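The Orange Thing, and Other Laundry

11/23/23

Everyone else on our street is basting something today. We eat at my sister's at 4, my only assignment is rolls, and the rolls are bought. So I have spent Thanksgiving morning folding laundry, and I have opinions.

I came to folding late. For most of my adult life I ran what I thought of as the two-basket system: clean things in one, dirty things in the other, and a certain amount of sniffing when the border got unclear. Then we moved to the apartment on Jildale, where the bedroom closet is the size of a phone booth, and it was fold or drown.

Towels are easy. Towels want to be folded. Pillowcases, fine. I can even do a dress shirt if I don't have to look at it afterward. A fitted sheet I roll into a ball and put at the bottom of the stack, where it can think about what it did.

My trouble is with anything that has a hem but no obvious top. You pick it up by what you take to be a corner and it turns out to be the middle. You shake it, and now there are two middles. My neighbor Emmett Obi folds everything in thirds, including (he showed me) his dish rags, and he told me the trick is to find a seam and follow it with your thumb until you hit a corner. I have tried this. On a good day I do arrive at a corner. On a bad day I go all the way around and meet myself coming back.

The other thing Emmett told me was to fold on a hard surface instead of the bed. I resisted, mostly because he was right about the thirds. The bed is soft and I can sit on it. But a bed swallows a hem, and on a flat tabletop you can smooth a thing out with your forearm and it stays smoothed. It also helps if the surface is a plain color. I tried the kitchen counter first, which is speckled, and lost a gray sock on it for 9 minutes.

Bright colors are supposed to be easier, and I will grant that you never lose them. Orange does go with nothing else in the drawer, though, and it shows every wrinkle, so if you give up halfway everybody can tell. I have given up halfway more than once – you set it down, you go see about coffee, and it sits there in a heap, waiting you out.

Current standings: towels done, pillowcases done, shirts done if you are generous. Socks are paired apart from the gray one's partner, last seen in November of some other year. I still have to iron a napkin for my sister, who noticed last time, and find the good jacket. The rolls are on top of the fridge so I can't forget them. The orange one I'll get back to after the parade.
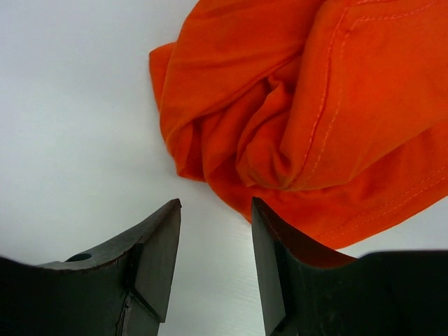 My sister just called to ask whether I could also bring butter. I can bring butter. We have half a stick, and the corner store closes at noon, so I'm going now and the ironing can wait until I'm back.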